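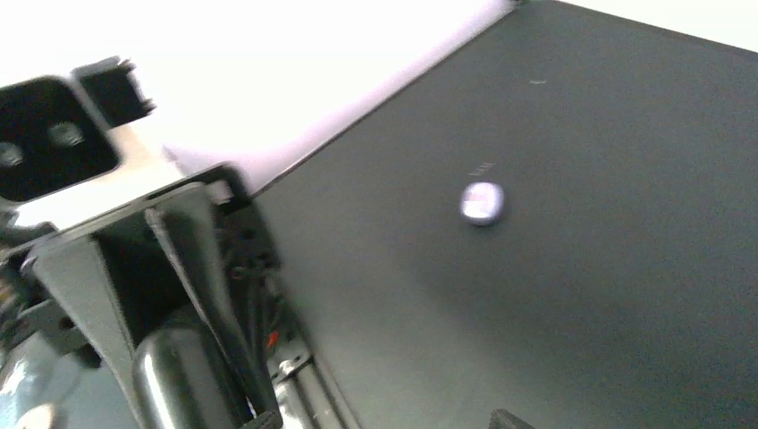
Wrist camera view with motion blur. The fingers take up the left side, the target disc is on the work surface.

Dropping blurred wrist camera frames before detection

A wrist camera gives you a close view of the part, but it moves whenever the arm moves. If your detector runs on every frame, some of its positions will come from smeared pixels. This page shows how to add a blur check in front of the detector, using the Vimano pipeline. The same steps work in other setups if you can insert a function between the camera driver and the detector.

You need a camera stream, access to the joint velocities, and a detector that already works when the arm is still. Fix the detector first if it doesn't.

Step 1. Mask the gripper

The fingers and the mount are in every image and they don't move relative to the camera. They have hard edges, screws, cables and highlights, and all of that will affect a sharpness score. Draw a polygon over the gripper and save it as a mask. Leave a small margin past the finger edges.

If your gripper opens wide, draw the mask with the fingers open and again with them closed, then merge the two.

Step 2. Choose the region to score

Score only the part of the image where the target can be. A plain matte surface has almost no texture, so its score is low even in a sharp frame. A wall behind the surface has the same problem. In the frame at the top of the page, the rim of the small white disc is one of the few useful edges outside the gripper.

We use a square window centered on the last known target position. If there is no last position, we use the whole unmasked image and a lower threshold.

Step 3. Compute the score

Convert the window to grayscale, apply the Laplacian, and take the variance of the result. Skip the masked pixels when you compute the variance, and grow the mask by 2 pixels so its border doesn't show up as an edge.

gray = to_gray(frame)
lap = laplacian(gray)
score = variance(lap[window & ~mask])

Log the score with the frame timestamp. You will need both in the next step.

Step 4. Set the threshold

Park the arm over the target and record 60 frames. Then record the same number while the arm moves at normal approach speed. Plot the two sets of scores. On our cell the still frames were centered on 580 and the moving frames mostly fell under 213, so we set:

blur_threshold: 213

Your numbers will be different. They depend on the lens, the lighting and the surface. Redo this step if you change any of them. If the two sets overlap a lot, shorten the exposure and add light before you touch the threshold again.

Step 5. Add the velocity check

The score alone can pass a bad frame when a bright glint falls inside the window. Igor Bartoš added a second test that compares the frame timestamp to the joint velocity log and rejects the frame if the wrist was above a set speed during exposure. Both tests must pass. Make sure the camera and controller clocks are synced, or the velocity you read will belong to a different frame.

Step 6. Decide what happens to a rejected frame

Do not send an empty detection to the planner. It will read that as "target gone" and may start a search. Keep the last good position, mark it as old, and let it expire. If it expires before a good frame comes in, stop the arm and take a fresh image.

Troubleshooting

All frames rejected: check that the mask isn't inverted.

Good frames rejected only near the target: the lens may be out of focus at short range. Recheck the focus distance.

Position jumps after a stop: the arm is still settling. Add a short wait before the first accepted frame.

Page maintained by Jagadeesh Krishnan. Last updated 2021-09-01.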